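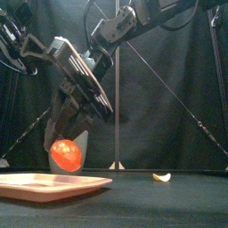
Kiyoshi Noguchi disagrees with the whole idea of a tomato salad in winter, and told me so before I'd even sat down. February tomatoes taste of water, he says. Wait.

Tadeusz Borkowska just laughs. He has run the lunch counter at Seixas for 118 weeks and the two of them have this fight most mornings, apparently.

"Kiyoshi wants them perfect. I want them on a plate by noon," he says. Hands going the whole time. Salt, board, knife, salt again.

So what does he look for? "Smell the stem end. No smell, I don't buy." Weight too – a good one feels heavier then it should. Color he mostly ignores. "Red is easy. Red fools people."

He buys from a grower out past Flillville. 3 crates a week, more when it's hot. Never the fridge. They sit on trays, one layer, not touching if he can help it. "You stack them, the bottom ones go. Every time. I learned that with somebody elses money."

And the winter ones? Roasted, low oven, olive oil, a strip of lemon peel if there's one around. Noguchi allows that this is "fine."

Only fine?

"Fine is a lot, from him," says Borkowska – then the door goes, two people want soup, and he is up again. I got the rest standing by the register. Bread with it, always. The juice on the plate is the best part and most customers leave it behind.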